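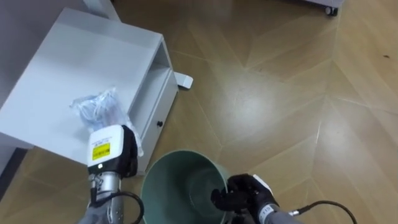
The robot and my mornings

2022-04-08

I work in the housekeeping team of Vukier, a company which rents furnished rooms and small offices. I am there for seven years now. In March we received our first robot with two arms, and several people asked me what has changed, so I will try to write it in order.

First, what the robot does. It tidies. It learns to pick up the things that guests and tenants leave on the furniture, and to put them in the wastebasket. A plastic bag is one of the hardest objects. It is thin and transparent, it changes its shape when you touch it, and the fingers must close on a fold and not on the air. For me this is a movement of one second and I never thought about it before. Now I think about it every day.

My colleague Lejla Nedeljković was against the robot from the beginning, and she told it to our manager, Haris Krasniqi, in front of everybody. He answered that no contract will be shortened this year. We asked for this on paper and we got the paper after 10 days. I think it was correct to ask.

What is different for me is the kind of tiredness. Before, my back hurt in the evening. Now I spend two hours of each shift beside the robot, I prepare the room, I write down which attempts were bad and why, and then my eyes hurt. The rest of the shift is the same as always: beds, windows, bathrooms. The robot does not do bathrooms.

There is also the question of money. Those who work with the robot get 300 more per month. Vlasta and I said yes, Lejla said no, and at lunch there was some silence between us. It is better now, but I would prefer that the extra money was for the whole team, because the others clean more rooms while we stand there.

One thing I like. The engineers ask us how we do it. Karla Cárdenas watched me empty a desk and wanted to know why I begin always from the far corner. I had to think a long time before I could answer her. My first boss taught me so, and I never asked him.

Next month they want to try with paper cups. I already told them to start with the empty ones.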